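Home Browse Topics Unanswered Tags Help Sign in

Heavy fleece blanket loses its pile after washing, and the dryer smells of hot plastic

walosley_flat3

I have several polyester fleece blankets, the thick plush kind with a short pile, king size. They get washed every two or three weeks. For the first year they came out fine. Since we moved to the new apartment, each wash leaves them a little worse: the pile is flattened in stripes, the tips of the fibers feel stiff, and one blanket has a patch near the hem where the surface is hard and slightly shiny, like fine sandpaper. It does not brush out.

Details, in case they matter:

Washer: front loader, rated for 17 pounds dry. I run one blanket at a time on the normal cycle, warm, 1200 rpm spin.

Dryer: vented electric, in a closet. The vent run goes up through the ceiling and out the side of the building. I do not know how long it is. I use the automatic setting on high heat, with dryer sheets. The cycle says it is done after 50 minutes, but the middle of the blanket is still damp, so I run it again, sometimes twice. On the second run there is a faint smell of hot plastic.

Detergent: liquid, filled to the top line on the cap, plus softener.

The old apartment had the same brand of washer and a gas dryer, and the blankets never did this. I am trying to work out whether it is the water, the detergent, the dryer, or just cheap blankets. I would also like to know if the stiff patch can be repaired. The labels say machine wash cold, tumble dry low, no iron, no bleach. I admit I have not followed them closely.

Posted February 8, 2020

Testbridge Laundry

There are two separate problems in your post and they have different causes.

The stiff, shiny patch is heat damage. Polyester does not melt until it gets very hot, well above what a working dryer produces, but it softens a long way below its melting point. Fine fibers, like the pile on plush fleece, have very little mass and reach air temperature almost at once. When they soften under pressure from the rest of the load, they take the shape they are pressed into and keep it when they cool. In bad cases the tips fuse to each other. The smell you describe on the second run fits with this, though lint on a heating element can smell much the same.

The flattened stripes are mostly mechanical. A king size blanket in a drum of that size folds over itself and stays folded. The 1200 rpm spin then presses the folds flat, and if the blanket goes directly into high heat, the creases are set. The same blanket spun at 600 or 800 rpm will hold more water but will crease less. Polyester does not absorb much water into the fiber itself. Nearly all of it sits between the fibers and drains or evaporates easily, so the slower spin costs you less than you would think.
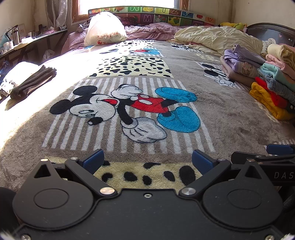 The damp middle is the part I would look at first. Automatic dryers sense moisture with two metal bars inside the drum. The bars read whatever touches them. A large blanket tends to roll into a ball, the outside of the ball dries, the bars read dry, and the machine stops. You then restart it, and the outside gets another full cycle of heat while the middle catches up. The fibers on the outside of the ball are therefore overheated every time. Dryer sheets make it worse over time, because they leave a waxy film on the bars that throws the reading off. Wipe the bars with a cloth and rubbing alcohol, with the dryer cold and unplugged.

To stop it balling up, stop the dryer every 15 minutes, pull the blanket out, shake it open and put it back the other way around. Wool balls help a little. Tennis balls help a little and are louder.

Settings I would use:

Wash cold, gentle or bulky cycle, spin at 800 rpm or less.
Dry on low, timed, in 15 minute blocks with a shake between them.
Take it out while the hem is still slightly damp and hang it over two parallel bars or a door.

On detergent: fill to the first line, not the top one. Too much detergent in a front loader does not rinse out of deep pile, and the residue dries stiff. Leave the softener out completely. It coats the fibers, which makes them feel soft for one or two washes and then clump. It also builds up in the drawer and hoses.

To find out how much of the stiffness is residue and how much is heat, wash one blanket cold with no detergent at all and watch the door glass. If you see suds, you have residue, and you should repeat until you do not. Whatever stiffness remains after that is heat damage.

Fused tips cannot be restored. You can improve the feel by brushing the dry patch with a soft pet slicker brush, in short strokes in one direction, and then trimming the hard tips with a fabric shaver held just off the surface. This removes pile, so the patch will be thinner than the area next to it.

toivonen

Agree with most of the above, but I would put the vent ahead of the sensor.

A closet dryer with a vent that goes up, across and out is a long run with at least two elbows. Each 90 degree elbow counts as several feet of straight duct when you work out the effective length, and the installation sheet for the dryer gives the maximum. Past that, airflow drops. With low airflow the moisture is not carried out, cycle times go up, and the air in the drum runs hotter until the high limit thermostat cuts the element. The element then cycles on and off at the limit. That gives you long drying times and hot spots in the same machine, and both are in your description. Your old gas dryer may just have had a short, straight vent.

Checks, in order:

1. Clean the lint screen with water and a brush. If water pools on the mesh instead of running through, it has dryer sheet film on it.
2. Run the dryer empty and go outside to the hood. The flap should be fully open and you should feel a strong flow on your hand.
3. Pull the dryer out and look at the transition duct. If it is white vinyl or thin foil, replace it with semi-rigid or rigid metal. If it is crushed behind the machine, that alone can account for it.
4. If the flow is still weak, the run in the ceiling needs cleaning. In a rental that is usually a job for the building. Put the request in writing.

Our building had the same complaint from several units. In ours the booster fan in the ceiling had failed and nothing in the apartment showed it. The work order was number 3555, and it took until May to get closed. Drying time for a comforter went from three cycles to one.

Do not keep running it while it smells. A restricted vent with lint in it is a fire risk, and that matters more than the blankets. Stop using high heat until you have done step 2 at least.

I disagree on the spin speed. I have used 1200 on fleece for years without stripes. I take it out right away and shake it hard before drying. Leaving it sitting in the drum for an hour after the spin is what sets the folds.

flastevura

its the softener. I stopped using it and mine went back to normal after a few washes. Also 17 pounds is too small for king size, take it to a laundromat with the big machines, costs a few dollars and its dry in half an hour. White vinegar in the rinse is good too

walosley_flat3

Following up on all of this.

The flap on the outside hood opened only partway, and the flow was weak. The duct behind the dryer was foil and had been flattened against the wall. I replaced it with semi-rigid metal and left enough space behind the machine that it does not kink. Flow is better but still not what I would call strong, so I have sent the building a written request for the ceiling section.

The no-detergent wash produced suds three times in a row on the worst blanket. By the fourth there were none. Most of the stiffness is gone, except for the patch near the hem, which did not change. I will try the brush on it before the shaver.

The sensor bars had a gray film that took some effort to remove. I have not tried the automatic setting again and am using timed low heat with shaking, as suggested. It takes four blocks of 15 minutes, and there is no smell.

toivonen

Four blocks on low is reasonable for that size. When the ceiling section has been cleaned, time it again and write the number down, so you have something to compare against next year.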